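Preltard notebook – coffee task, two arms
17/06/2023

Back at the Reria bench. Goal for today: get the whole coffee sequence through in one go, no hand on the stop button. Four stages – lid, capsule, glass, tray. The club demo is in December, which sounds far away and isn't.

Arms homed OK. Left one complained once about a joint limit, cleared it, no idea why.
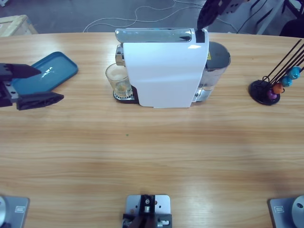 Right gripper at the lid, left one by the tray. 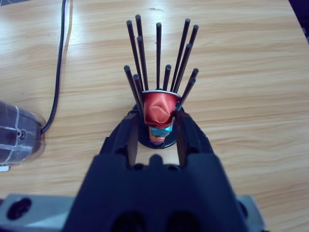

Wrist view at the capsule stand. Red on top. 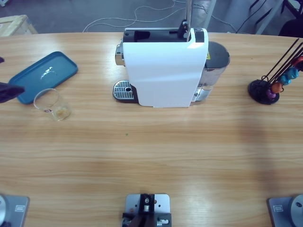
Reply from the Tamayo team, left on our page over lunch: you're putting all your time into the capsule grasp and we think the glass is what will lose you the demo. We had the same thing with our cups. A clear glass is murder for depth, our estimate jumped every time the light changed. Try fixing the approach height and only let the policy correct sideways. Also please stop resetting the stand to the same spot every time, you'll train on one position and then be surprised.

OK, fair on both. Noted:

– glass: fixed approach height, lateral correction only. Try it before touching anything else.
– stand: move it between resets. Rotate too. The rods look diferent from every angle so it does matter.

Episode count. We're at 982 recorded. Target was 900 so fine on paper, but going through them last night a lot of the early ones are junk (lid only, then someone stops). Holding out 100 for validation, not touching those, do NOT retrain on them like last time.

Capsule grasp, what I think is going on: fingers have to come in between the rods and close low enough on the capsule wall. Come in too high and it tips instead of lifting. Come in too low and you're squeezing two capsules. Foil crumples easily, and once it's crumpled the next grasp is worse. Suggest we retire the dented ones from training, or else keep some in on purpose – not decided. Ask at the meeting.

Lid: works from the side, doesn't work from straight above, gripper slides on the shiny part. Slowed the approach down, better. Could put a bit of grip tape on the fingertips but then the capsule grasp changes and we'd have to redo all of that. Leave it.

Glass onto tray. Release height is the problem. Script opens the gripper when it thinks it's down and it isn't always down. And the tray has a raised rim so if you're near the corner the glass can end up half on, half off. Counting that as a fail from now on, even if it's standing. Earlier scoring sheets have it as a pass – needs fixing, whoever has the sheet.

Glare on the tray. Shows up in the fixed camera as a white patch and I think the tray detector hates it. Options: move the lamp, matte tray, or just live with it and train through. Cerno has a matte tray in their cupboard, will ask.

Water: refill between sessions, and somebody please write down when. Sessions keep ending on an empty tank and then the log says "task failed" when the arm did everything right.

Cables behind the table still all over the floor. Tie them up before anyone else comes round the back.

Software, quick:
– gripper width log was in the wrong units since the last merge. Fixed. Old files need converting, script is in the tools folder.
– wrist cam timestamps drift against the fixed cam over a long session. Restarting both every hour for now. Ugly.
– bimanual sync flag ON by default now. If you turn it off turn it back on.

Next time: fixed height for the glass, then a full block of runs with the stand moved each time. Nobody changes the lamp untill that block is finished, otherwise we can't compare. Then grasp tests with new capsules only.

Left arm powered down, right arm powered down, tank empied. Key back in the drawer.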